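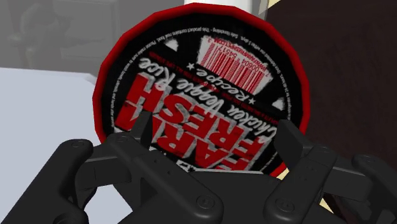 FRESH, running uphill and upside down

1/ OK so a bunch of you asked how the pantry thing is going. Long thread, get a snack. In October I added up what I'd spent on groceries over the past few months and it came to 1,860 dollars. For one person! One person who eats toast for dinner!

2/ I do not live fancy. I live in Rastdale, where the nicest restaurant has a drive-thru. What I do is go to Plokitico after work when I'm starving, and I buy the same eleven-dollar cheese every time because I forgot I had the cheese.

3/ My friend Maya Issa runs her kitchen like a submarine. Everything gets a date on masking tape. I used to make fun of her for this and I would like to formally take it back.

4/ So I pulled everything out of the cabinets and put it all on the floor. Found: four open bags of brown rice. Capers from my old apartment. Two molasses. I have never made a thing with molasses in my life??

5/ The new rule is 60 dollars a week, cash, in an envelope. When the envelope's empty I cook what's in the house. First week I blew it in one trip (see: cheese) and ate lentils for days. They were fine. I've had worse lentils in restaurants.

6/ Best thing I've learned so far: soup doesn't need a recipe. Onion, fat, salt, whatever's dying in the crisper, a can of something, water. Let it go until it smells like somebody loves you. Lemon at the end if you've got one.

7/ Worst thing: "use up the pantry" pasta with tuna, raisins and curry powder. Josué Lins was over and he ate a whole bowl out of politeness, then asked very gently if we could order pizza. We ordered pizza. It came out of the envelope.
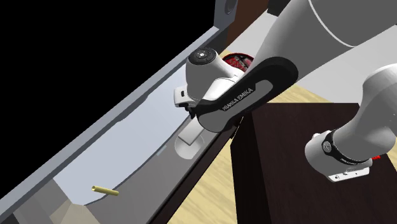

8/ Freezer rules, for those who asked. Freeze things flat. Freeze them in the amount you'll eat. I had a brick of chili the size of a cinder block in there and had to commit to chili for a week every time I wanted chili once.

9/ And write on the bag BEFORE you fill it. A full bag is cold and wobbly and the marker just skates. I've got three bags in there right now that could be gravy or could be caramel and I'm kind of scared to find out.

10/ Someone replied that coffee is where all the money goes. You're right and I don't want to talk about it. I cut the drive-up stuff to once a week and make it at home the rest of the time. The first few mornings I was not a nice coworker. Sorry, Dwayne.

11/ Numbers so far, since I know some of you are only in it for the numbers: I'm down 775 dollars from where I'd have been. Some of that went right to the car (brakes, ugh) but it was THERE when I needed it, which has pretty much never happened to me before.

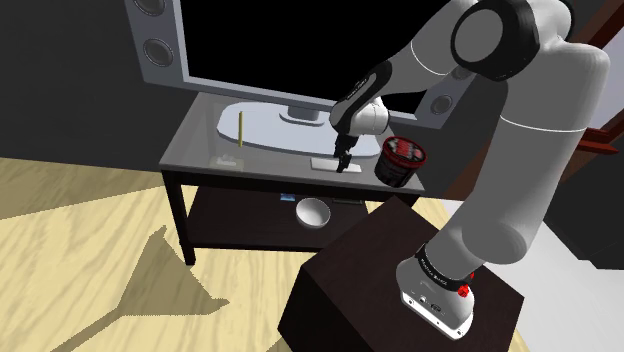 Low table, dark brown box

12/ Things I still won't buy cheap: butter, olive oil, dish soap. I tried the bargain dish soap and used half the bottle on one lasagna pan. Fight me on the butter if you want, I'm not moving.

13/ Next up is the spice drawer. There's a jar of paprika in there that has no smell left at all, it's basically red dust. If you've got a good way to use up a LOT of ground cloves please drop it in the replies, and yes, I already know about ham.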